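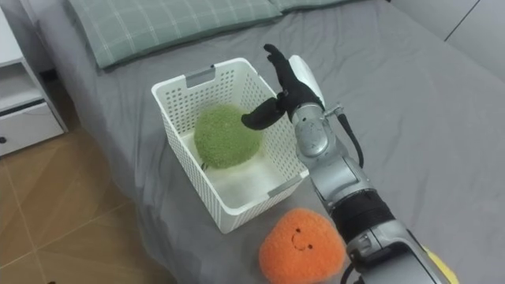 Progress report to the Tarberg Home Assistance Fund
Project: Onsri bedroom tidying demonstrator
Date of report: August 18, 2024

1. Purpose of this report

With this report we inform the Fund about the demonstration visit at our Plitstead site, and about the state of the work after it. In our February report we promised that the visitors would see the tidying task on the real robot, in a furnished bedroom, and not only on video. This promise we have kept.

2. The visit

We received 2 groups, one in the morning and one after lunch. Each group had first a short talk in the meeting room and then went to the bedroom, where the demonstration lasted 8 minutes. The guests came mostly from home care organizations in the region. Several of them have worked many years with elderly clients, and their remarks were for us very useful.

The task was the same as described in the work plan. Soft toys lie on the bed, and the robot must bring them into the white basket. We have chosen soft toys because they change their shape when they are touched, and for this reason they are a fair test for the hand. The bed is also not an easy surface, as the sheet makes folds and the mattress gives way under pressure.

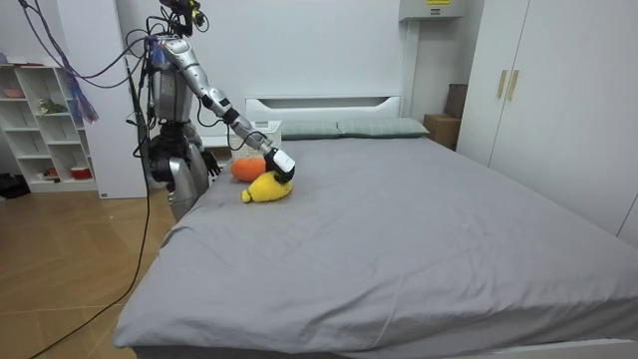
In the morning group the approach to the toys was slower than we wished. We had reduced the arm speed the evening before, as a precaution with guests in the house, and we think now that the reduction was too strong. For the afternoon we put it back to the normal value and the visitors told us that the movement was easier to follow.

3. Results against the work plan

Of the 3 milestones for this period, we consider 2 as completed: the preparation of the bedroom and the public demonstration. The third one, the Puner software for choosing the next object, is delayed. It runs in our simulation but we did not yet want to use it before an audience. During the visit the order of the toys was therefore set by our operator, and this was explained to both groups in the opening talk.

4. Remarks from the visitors

The question we heard most often was about the cables. The guests asked if a person with a walker could live with them on the floor, and our answer was no, not in the present form. Some visitors also asked if the robot could fold clothes. We answered that folding is not part of this grant.
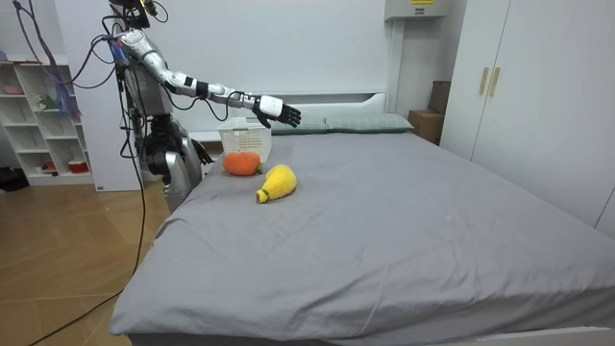 The Onsri demonstrator at the bedside, right arm extended near the basket.

A further remark concerned the height of the bed. In many homes of clients the bed is lower than ours, and the robot would have to bend more. We will include a lower bed in the next tests.

5. Costs

The visit was planned with $2000 and stayed inside this amount. The largest part was for transport of the guests and for lunch. No change of the budget is requested.

6. Next steps

We will finish the Puner tests on the real robot, repeat the task with the lower bed, and prepare a proposal for better guiding of the cables. We ask the Fund to confirm that the delayed milestone may be moved to the next reporting period.

The project team, Plitstead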